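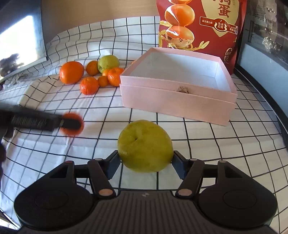

How often should the fingertip pads on a hand-held gripper be replaced?

When they fail the pull check in section 3, whatever the calendar says.

The Taltard service sheet gives 3,000 closes as the life of a pad. I have asked where that figure comes from and have not had an answer. It may well be right for a clean plastic block gripped square on. We grip fruit, paper cartons and whatever else the task list asks for, and we don't always grip it square. Treat the number as a reminder to look.

Course notes, unit 2: Care and setup of the paired hand grippers
Pornthip Khunthong, Phromma teaching lab

1. Before you touch anything

Read the last page of the logbook. If the person before you wrote "feels fine," assume they checked nothing. Take the unit to the bench, lay it on a clean towel and open and close the jaw slowly by hand. You are feeling for a step or a gritty patch in the travel. A step usually means a loose pivot. Grit usually means dirt in the linkage, and on fruit days it tends to mean dried juice.

Do the left and right units separately. Students like to check one and sign for the pair.

2. Cleaning

Wipe the pads with a damp lint-free cloth, then a dry one. No alcohol on the pads, even though the Skutix video shows it. We tried it in January and the pads went shiny and lost grip on anything with a smooth skin. I can't prove the alcohol did it, but I have not needed to find out twice.

The pivots get a dry brush. Oil is for the pivots only if they squeak after brushing, and then it is one drop on the end of a pin. Oil creeps along the arm to the pads and you will spend the afternoon wondering why everything slips.
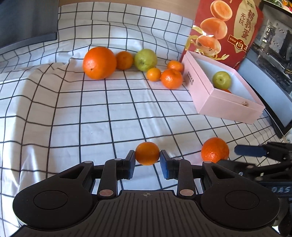 If something does slip, resist squeezing harder. Every group does it, and the result is a bruised mandarin and a jaw reading that no longer matches the other unit. Put the piece down, check the pads for peel oil, check that both pads meet flat, and try the same piece again. Changing the fruit and the grip at the same time teaches you nothing.

3. Pull check

Close the jaw on the test strip, hook the spring scale to the free end and pull in line with the fingers. The strip should hold to 200 grams without creeping. Do it again with the strip turned over. One good pull out of several is a fail, and please don't keep pulling until you get the one you like.

4. Zeroing the jaw

Close fully on nothing. Read the value on the Tivmont utility. Open fully and read again. The span should be 112 counts on our units. If it is short, look for dirt behind the fingers before you go near the calibration menu. The menu will happily accept a dirty jaw as the new normal, and it prints a green check mark when it has done so. The check mark means the file was saved.

After zeroing, move both units through the same open and close and compare the two traces. I would sooner have two units that agree and are slightly off than two that each claim to be perfect.

5. Replacing a pad

Warm the old pad with your fingers and peel from the tip end. Scrape off the leftover adhesive with the plastic blade, never the steel one. Press the new pad down from the center outward and leave it overnight under the small clamp. The packet says one hour - I have seen one-hour pads slide off.

Always change both pads on a jaw. Then repeat sections 3 and 4, and write the numbers in the log with your name next to them.

Bring your log pages to the next session. Pages with no failed checks on them will be read first.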